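# Chapter 4: Folding Small Things

I learned to fold on a floor. My aunt's apartment in Modham had no table big enough, so we sat down with a tray between us and a heap of handkerchiefs, dish towels and napkins, and she wouldn't let me up until the heap was gone. I was nine and I hated it (I got pretty good, though!).

You've already met sheets and shirts in Chapter 3, and those are big enough to forgive you. A small cloth won't. If the first fold is off by a finger's width, the second one doubles it, and by the third you've got a wedge that slides off the stack. So we're going to slow way down here and spend most of our time on the part before the folding: picking up a crumpled cloth and finding its corners.
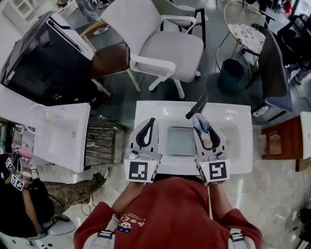
Where do you start with a cloth that's all bunched up?

Start with any edge you can pinch, lift the cloth clear of the tray, and follow that edge until you reach a corner.

Once you have one corner, the next is easy, because it hangs at the end of the same hem. Hold both, give the cloth a light shake and lay it down flat. Patterned cloths are kinder to beginners, I think, as the lines show you when you've gone crooked.

For the exercises you'll need a tray with a low rim and 4 cloths, all square. Mine measure 90 centimeters across when I'm teaching and a lot less at home. Santino Farías, who taught this course before me, used paper napkins for the first week, and you can too.

## 4.1 Finding the first corner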